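Fallside Parents Board > Middle and High School > Phone pouches at Fallside High
Last updated: April 2020

treeline_mom
Has anyone else read the draft phone policy for next year? It went out with the Fallside newsletter. Starting in August, every student locks their phone in a pouch in first period and gets it unlocked at the last bell. My son is a sophomore and he is upset about it. I mostly want to know what happens if I need to reach him.

garrettk
You call the front office, same as our parents did. I'm for it. My daughter says half of her history class is on their phones under the desk.

two_at_fallside
The office has one line and it goes to voicemail at lunch. I called twice last fall about a dentist appointment and my kid never got the message. Fix that first, then talk about pouches.

treeline_mom
Same experience here. Also, who pays for the pouches? The draft says there is a $40 fee if a student loses or damages one. It doesn't say what happens if the lock just breaks.

PSaarinen
I teach at Fallside, so I'll answer what I can. The school buys the first pouch for each student. If the lock fails and the pouch isn't cut or bent, there is no fee. That was in the staff version and should have been in yours. I will ask for it to be added.
Pirjo Saarinen

garrettk
Thank you. Do teachers want this?

PSaarinen
Most of the ones I talk to do. I'm less sure. I use phones in my class for timing and for photos of lab work, and under the draft I would have to check out tablets instead. We don't have enough tablets.

rvandy
My nephew goes to Laitinen and they have had pouches for two years. Kids put an old phone in the pouch and keep the real one in their jacket. I don't see why it would go differently at Fallside.

garrettk
Some kids will cheat. Some kids cheat on tests and we still give tests.

rvandy
We don't charge them $40 to take the test.

two_at_fallside
The survey bothers me more than the pouches. The newsletter says parents "strongly support" the plan, but 339 people answered and the questions only asked which kind of phone ban you liked best. There was no box for keeping the rule we have now, where each teacher decides.
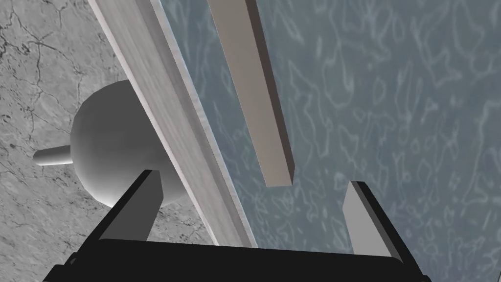
I wrote that in the comment space at the end, and I know at least three other parents who did too. None of it is in the summary. If they want to say we support it, they should ask us.

treeline_mom
I didn't even see a comment space. Was it on the second page?

two_at_fallside
Yes, under the question about grade level – easy to miss on a phone.

garrettk
Fair point on the survey. I'd still vote yes.

PSaarinen
Written comments can still be sent to the front office until the board votes. Students can send them too, and I would encourage your son to do that.

treeline_mom
He says he will. I'll post again if I hear anything about the phone line.

Contact the moderators | Copyright 2020 Fallside Parents Board | Back to top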